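Grudero Adds Matte White Worktop to Cullby Table Line

29 January 2026 - Grudero has added a matte white worktop to its Cullby range of packing and sorting tables. The new top replaces the gloss version and fits all existing Cullby frames without new brackets. Orders are open now, with first deliveries to dealers in June.

The change follows a review of 3,363 service requests from packing rooms and mail rooms. Glare from overhead lighting was the most frequent complaint about the gloss top, followed by visible wipe marks. The matte finish scatters light across the work area, so labels and small parts can be read from either side of the table.

"Customers asked for a plain surface with no pattern and no shine," said Dumisani Fourie, product manager for tables at Grudero. "We tested 9 finishes and kept the one that was easiest to work on over a full shift."

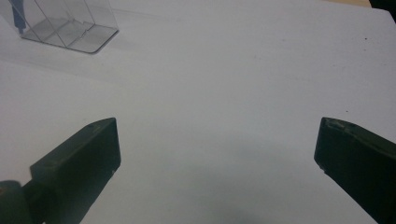
The top is supplied in 8 sizes and ships with edge strips fitted. Existing customers can order it as a replacement part - the old top lifts off once the underside screws are removed. Cleaning is with a damp cloth and mild soap. Abrasive pads will polish the finish and should not be used.

Carnow will stock the full range. Pretorius will handle replacement tops and spare edge strips.

Press contact: Grudero Press Office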